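Orkora Reader Guide
Section 4: Setting up your shelf and importing old reviews

Do this part before you add any books by hand. Otherwise you get doubles and have to merge them one at a time.

You will need: your Orkora login, the export file from your old book site, a decent connection. Big libraries take a while.

4.1 Import your books

1. Open Shelf, then Settings, then Import.
2. Pick your file. CSV only. If it came as a zip, unzip it first.
3. Check the preview. Title, author, series number, your rating. Series number is the one that goes wrong.
4. Press Start. Leave the tab open.

My own test file had 226 books and 168 reviews. 14 came in with no author, all of them anthologies. Fix those from the Unmatched list, not from the shelf itself.

CAUTION — Import overwrites ratings already on the shelf. There is no undo. Save a backup first (Settings, Backup, Save copy).

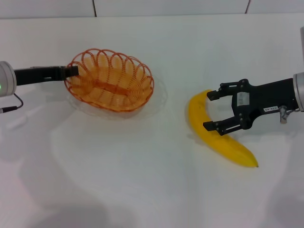 Plirnberg
Guide editor, Orkora reader help pages

4.2 Put a series in order

Long series come in by publication date. Fine for most. Not fine for prequels, or for anything a second author carried on later.

1. Open the series page and press Reorder.
2. Choose Published, Story order or My order.
3. For My order, drag the titles. On a phone, hold the title untill it lifts, then drag.
4. Save. If you leave the page without saving, the order goes back to what it was.

Note: the Kongkaew saga shows up as two series, one for the main novels and one for the novellas. Link them under Series, Related. Don't merge — merging drops the novella numbers.

4.3 Spoiler tags

1. Highlight the text in your review.
2. Press Hide.
3. Choose Whole book or Up to chapter. With Up to chapter, type the number. Example: 22 hides the text from anyone who hasn't logged chapter 22 yet.
4. Preview as guest before you post.

CAUTION — Review titles can't be hidden. Keep the ending out of the title.

Imported reviews loose their old spoiler tags. Go through them before you switch the shelf to Public.

4.4 Share to Drurkeo

Optional. Sends new reviews to your Drurkeo reading group.

1. Settings, Connected groups, Add.
2. Paste the group code.
3. Set Old reviews to Off, or the whole group gets a notice for every book you imported.
4. Post one short review as a test.

Nothing showing up? Check the shelf isn't still set to Private, then paste the code again. Codes are case sensitive.

Next: Section 5, Half stars and custom ratings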